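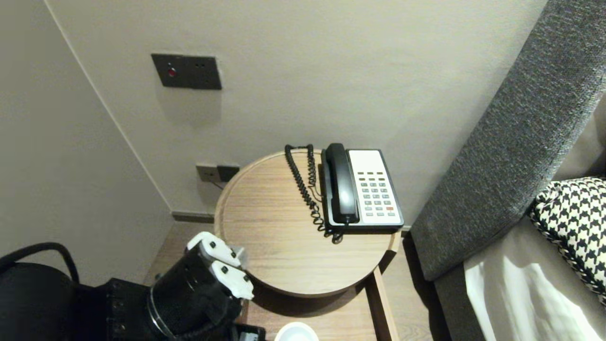
헤드 카메라 프레임. 침대 옆 원형 테이블과 유선 전화기, 왼쪽 아래가 그리퍼.

prirkcombe-grasp

객실 소품용 파지 계획 패키지예요. 원래 Flinden 플래너에 붙여 쓰던 스크립트였는데, 자꾸 커져서 결국 따로 뺐습니다. 입력은 헤드 카메라 RGB 한 장과 깊이 맵, 출력은 파지 후보 목록이에요.

데이터
전체 1172 프레임이고 학습 836, 검증 220으로 나눴어요. 남은 건 라벨을 다시 보는 중이라 split 파일에 없습니다. 마스크는 본체, 수화기, 꼬인 코드, 가는 선을 따로 땄어요. 처음엔 코드를 한 덩어리로 묶었다가 2월에 전부 다시 그렸네요(손목 나가는 줄...).

실행
Prestitz 런타임을 먼저 띄우고 plan_grasp.py에 설정 파일을 넘기면 됩니다. 기본 설정은 configs/phone.yaml이에요. cord_margin을 너무 줄이면 코드 위로 지나가는 경로가 나오니까 웬만하면 그대로 두세요!

아직 안 되는 것
- 검은 수화기랑 검은 코드가 겹치면 경계가 뭉개져요. 제일 골치 아픈 부분입니다.
- 테이블 테두리가 올라와 있는 경우 낮은 접근 각도는 전부 버립니다. 좀 과하게 버리는 것 같아서 손볼 생각이에요.
- 후보가 155개를 넘으면 뒤쪽은 그냥 잘립니다.

변경 기록
2022-12-08 코드 마스크 로더 수정, Wickramasinghe 형식 내보내기 추가. 예전 캐시는 지우고 다시 만들어 주세요.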